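Table colour for a north-facing kitchen diner?

filipa_r
Posted 7 Jun 2020
We're repainting the kitchen diner and I'm stuck on the table. It's an old Havberg, 38 inches wide, orange varnish, hideous. Other half wants it white. I'd like something darker. The room gets hardly any sun. Help!

Gralludeck
Don't go white, you'll see every crumb. We did ours in February and I've regretted it ever since – tea rings everywhere.

mossy1565
Disagree with that. White's fine if you put 5 coats of decent varnish on top. A dark table in a dark room sounds miserable to me.

Gralludeck
Five coats! I've got a job and two kids.

henriques_h
I'm with Filipa. A mid brown hides a lot and makes plain crockery look miles better, specially in matt. Similar sort of shade to what you're after, maybe:

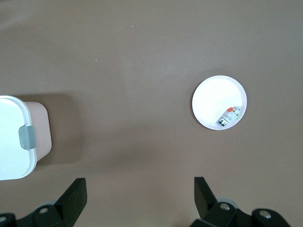
White plate on taupe-brown, no gloss.

filipa_r
Ooh, I love that! Is it paint or a stain?

henriques_h
I'd use paint, Dromari do a few browns like it. Get a tester first and leave it a couple of days, they dry darker.

mossy1565
Still say white. Or at least paint the chairs white.

filipa_r
Chairs could work – I'll put it to him tonight.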